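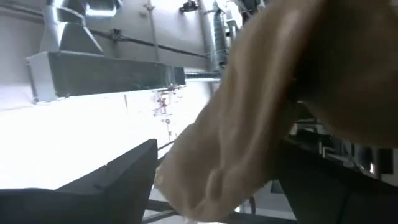 *A hand and forearm, close up.*

# Jet Lag: Why Your Body Arrives Late

When people fly a long way, they often feel sleepy in the daytime and wide awake at night. This is called jet lag. It is caused by a difference between two clocks: the one on the wall and the one in your body.

## The Earth and its time zones

The Earth spins around once every 24 hours. At any moment, half of it faces the sun and half of it faces away. When it is noon in one place, it is midnight on the far side of the planet.

If every town on Earth used the same time, some children would eat breakfast at 7:00 a.m. in bright sunshine and others would eat it in the dark. To avoid this, the world is divided into time zones. Towns in the same zone set their clocks to the same time.

A full circle has 360 degrees. Divide 360 by 24 hours and you get 15 degrees, so a time zone is usually 15 degrees wide and one hour different from its neighbor. Real zones have crooked edges because they often follow the borders of countries and states. A few zones differ by half an hour or by 45 minutes.

The rule for crossing zones has two parts:

- Travel east, and the local time is later.
- Travel west, and the local time is earlier.

There is one special line, in the Pacific Ocean, where the date changes too. It is called the International Date Line.

## The clock in your body

Deep in your brain, just above the place where the nerves from your two eyes cross, is a small group of cells that works as a timer. Its full name is the suprachiasmatic nucleus (say "SOO-pruh-ky-az-MAT-ik NOO-klee-us"). Most people call it the body clock.

The body clock helps control when you get sleepy, when you get hungry, and when your temperature goes up or down. In the evening it tells another part of the brain to release a chemical called melatonin. Melatonin is a signal that night has started.

The body clock does not keep perfect time by itself. In most people it runs slightly longer than 24 hours. Daylight corrects it. Light enters your eyes, a message travels along a nerve, and the clock is reset by a small amount every day.

## A worked example

Mehwish Lodhi lives in Nunley. On Monday she takes Flight 2084 east to Grolavdale, where her cousin Rizwan Uddin lives. The distance is 4000 miles, and Grolavdale is 4 time zones ahead.

1. The plane leaves at 9:00 a.m., Nunley time.
2. The flight lasts eight hours. The plane's average speed is 4000 divided by 8, or 500 miles per hour.
3. In Nunley, it is now 5:00 p.m.
4. In Grolavdale, it is four hours later. The clock in the airport says 9:00 p.m.

Rizwan is ready for bed. Mehwish is not. Her body clock is still set to Nunley, so it says late afternoon. If she normally falls asleep at 9:00 p.m., she may lie awake until 1:00 a.m. in Grolavdale. When Rizwan gets up at 7:00 a.m., her body clock says 3:00 a.m.

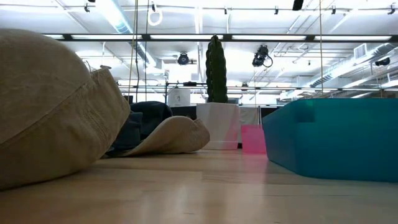

## Does direction matter?

Yes. Suppose Mehwish flies west to Ogura, which is 2 time zones behind Nunley. Now she has to stay up later than usual by her body clock. Most people find this easier, because the body clock already tends to run a little long. Stretching the day suits it better than shrinking the day.

Now suppose she flies south to Plornach, which is in the same time zone as Nunley. The flight may be long, and she may be tired from sitting still or from getting up early. She will not have jet lag, however. No time zones were crossed, so both clocks agree. Tiredness from the trip itself is called travel fatigue, and a normal night of sleep usually fixes it.

## How long does it last?

A common estimate is one day for each time zone crossed. For the Grolavdale trip, that gives four days. Trips west often take less time than the estimate, and people vary. On the flight home, Mehwish's body clock has to move back again, so the process starts over in the other direction.

## What helps

- **Daylight at the right time.** After a short trip east, morning light at the new place usually helps. After a trip west, evening light helps. For very long trips the timing is more complicated.
- **Local mealtimes.** Eat breakfast when the people around you eat breakfast. Food gives the body another hint about the time.
- **Short naps only.** A nap of 20 minutes is fine. A nap of three hours in the afternoon makes the next night harder.
- **Moving bedtime before the trip.** Some families shift bedtime by half an hour a day — earlier before going east, later before going west.

## Words to know

**Body clock:** the group of brain cells that keeps time for the body.

**Melatonin:** a chemical that signals night to the body.

**Time zone:** an area where all clocks are set to the same time.

**Travel fatigue:** tiredness from a journey, with or without a change of time zone.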